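Tretau has picked Odwood for its new electric van plant, and the town could hardly be happier!

July 26, 2020 – The automaker said it will start building the Mamani, its first battery-powered delivery van, at the site in December. Tretau sold 2,233 vans last year, its best result so far, and sales chief Chibuzor Olatunji expects the new model to top that in its first full year.

"We have wanted to build this van for a long time, and the drivers who tested it didn't want to give it back," Olatunji said.

The Mamani will come in 4 versions, from a short city model to a high-roof hauler with room for 7 people. Buyers get a 5-year battery warranty on all of them – a first for Tretau, and great news for small shops that keep their vans a long time.
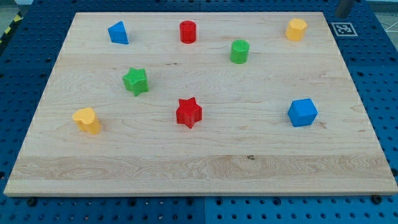
Seats and door panels will come from Tokberg, a supplier that already works with Tretau on its diesel vans. Tokberg plans to move one of its assembly lines to Odwood before production begins. Prices will be announced closer to launch, and dealers are already taking names for test drives.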